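Wavy Cloth on Squares: data card

Maintained by Roswitha Brunner and Tarek Abu Hammour
Part of the Plirgate household cloth collection

What this is

A small, cheerful set of pictures about one of the plainest jobs in the house: a cleaning cloth on a tabletop. If you have ever tried to describe to someone (or to a piece of software) how a cloth lies when it's flat, or half folded, or just dropped there, you'll know how quickly the words run out. We love this stuff! Cloths have corners that wander and stripes that bend, and they hardly ever land the same way two times running.

The set holds 459 pictures in 6 folders. Each folder covers one sitting at the table, and a sitting can have more than one viewpoint, so don't expect the table to look the same size all the way through.

The cloth

We went through a drawer full of candidates before picking the green and white one. Plain white vanished against a light table. A dark blue one was easy to find, but you couldn't tell which way it was turned. Waves solved both problems for us. When the cloth is flat the stripes run across its short way, so even a small piece of it tells you how it's lying.

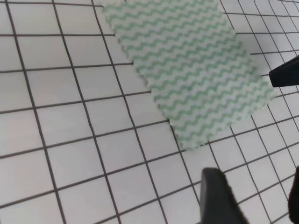 Green and white wavy stripes on the square grid, cloth lying flat.

Look at the long edge on the left, too. It follows the waves and comes out scalloped, and Mélanie Kennedy spent a happy afternoon working out how our outline labels should treat it. Her rule: follow the bumps where you can see them, and don't smooth them into a straight line. The outlines take longer to draw that way and they are much nicer to work with. Where the green fades out toward white, trace the edge of the fabric and ignore the color.

The table

White, with a grid of thin dark lines. The squares make it easy to say where a corner has ended up, and they're a great help when you're comparing one fold with another. Please remember that they shrink with distance in a slanted view. We got this wrong in the first round of labels and had to redo 300 of them (sorry, Waltraud).

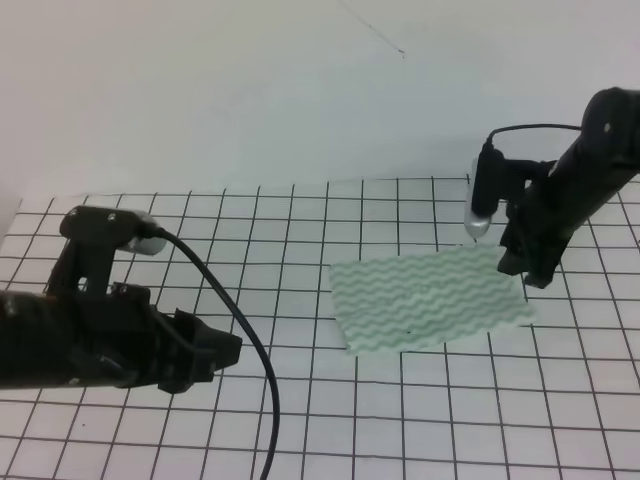
Wider view from the side: gridded tabletop with the plain wall behind.

In the wider views, the wall and the far part of the table are both pale, and the join between them can be hard to pick out on a small screen. Turn the brightness down a little and it comes right up. There's a faint dark line on the wall as well, up near the top. Leave it unlabeled.

Labels

Every picture has a text file with the same name. Each file gives:

cloth_outline: points around the visible fabric, clockwise
state: flat, folded, bunched or unclear
corners: the ones you can see, up to 4
note: free text, often blank

Use "unclear" as much as you like. Tsegereda Yimer checked the state labels one by one and moved a good number of them there, and the set is better for it. If a corner runs out of view, we leave it off the list. We don't guess where it would have been.

Good uses

Finding fabric against a regular pattern. Telling flat from folded. Practicing outlines on an edge that isn't straight (really fun, try it). Waltraud Kettler also printed a few for a class on describing everyday objects, and the group argued over "bunched" for most of the hour.

Less good uses

It's one cloth on one kind of surface, so anything trained only on this will probably think all cloths are green and wavy. The set is no help with stains, spills or how well a cloth cleans. We didn't label any of that.

Known issues

Folder 4 has a few outlines that start at the wrong corner. The points are fine, only the order is off.
Some notes are in German. Translations are coming in June.
Strong light washes out the stripes in places, so check the outline before you trust a color mask.

Getting in touch

Found a bad outline? Have a better word than "bunched"? Open an issue and put the file name in the title. Roswitha goes through them every Monday and is always pleased to see a new one.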